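Wanted: households to keep a spending diary for 4 weeks

Posted 13 September 2020
Open until we're full

Quick version. We need people who will write down everything they spend for 4 weeks and let us look at it. Groceries, gas, rent, the vending machine, all of it. You get paid. Details below, please read the whole thing before you write to us, half the emails we get are asking stuff that's already on the page.

Who we are

Sundqvist is a small research shop. We look at how regular households handle money from week to week. Not stocks, not retirement planning. Bills, food, car repairs, who covers what. The diary project is called Norkach and it's been going since last year. First round had 416 households in it and between them they sent in 2,691 diary pages, a lot of them handwritten, some with coffee on. Loved it. Took forever to type up.

This round is about bills that don't come every month. Car registration, school fees, the dentist, heating oil, a water heater that dies. We want to see where the money comes from when one of those lands. Savings? Credit card? Your sister? Skipping something else? The big government surveys are good at totals and not so good at this.

Who we're looking for

Any household with at least one adult 20 or older. Living alone counts as a household. Roommates count if you split food or bills. Renters and owners both fine.

We're short on:

- people paid by the hour or by the job, where the check changes from week to week
- households with three generations under one roof
- anybody who sells at markets, yard sales or off a table by the road, even just now and then
- renters who moved since August
- people who use mostly cash

If you're none of those, still apply. We just may get back to you slower.

You can't take part if you or somebody you live with works for Sundqvist or for Vurkia (they run the online form for us), or if you did the first round. Sorry to the first round folks, we know a few of you wanted back in.

What you do

A phone call to start, so we can go over who lives with you and what the regular bills are. Then the diary. Paper booklet or online form, your pick, but stick with one please. Switching halfway made a real mess last time.

Every day you put down what was bought or paid, how much, how (cash, card, check, app) and who it was for. Days with no spending, write "none". A blank page and a no-spend day look the same to us otherwise.

Money coming in goes in too. Paychecks, tips, benefits, a loan from a friend, selling the old stroller. If you sell stuff yourself, put the day's take on one line and what you spent to make it on another. Table fee, bags, gas to get there. No need to list every item.
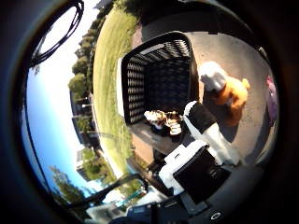 Trades and swaps are a gray area. If a neighbor gives you a bag of tomatoes and you fix their gate, write it in the notes box, no dollar amount needed. Gift cards count as spending when you use them, not when you get them. Returns go in with a minus sign. If you forget something, add it the next day and mark it late, don't go back and squeeze it in.

Once a week somebody from our team calls, mostly Gizella Lengyel, to see if you have questions. Short call. Evenings are ok, say so on the form. At the end there's one longer interview by phone where we go through the odd-looking parts with you. It's not an audit! We don't care if you bought a boat.

What you get

$20 for the first call, paid even if you decide it's not for you. Then $20 for each full week of diary and another $20 for the last interview. Prepaid card or mailed check. We can't do cash and we can't pay ahead of time.

Miss a day or two in a week and you still get paid for that week. Miss more than that and we'll talk about it.

The payments may count as income for you. If you get benefits, please check with your caseworker before you sign up. We're not able to give advice on that, wish we could.

Privacy

Your name is kept apart from your diary. Booklets have a number on the cover and that's it. Nothing gets sold, nothing goes to lenders, landlords or collection people. We never ask for account numbers or passwords or your Social Security number, and if sombody calls saying they're from us and asks for those, hang up and tell us. Other adults in the household need to agree to be included. If one of them says no, you can keep a diary for just your own spending.

You can quit whenever. Tell us if you want your pages destroyed or if we can keep what you sent so far.

How to apply

Fill in the short form on the Norkach page, or leave a message on the project line with your first name, a number, and a good time to call. Or mail a note to our office in the Drakwood building, attention Chak-lun Yeh. He's reading all of the applications himself so give him a little time. Put in:

- how many people live with you, adults and kids
- how you get paid (weekly, every two weeks, it depends)
- paper or online
- which language you'd like for the calls, we have English, Spanish and Hungarian right now

No résumé, no references, no essay on why you want to do it. Spelling doesn't matter, clearly.

Booklets go out by mail once your first call is done. If yours hasn't shown up and your start date is getting close, call us and we'll push the date back, dont start on scrap paper.

Groups and employers: if you want to put this up on a break room board, go ahead, print the page as is. Please don't sign people up for them.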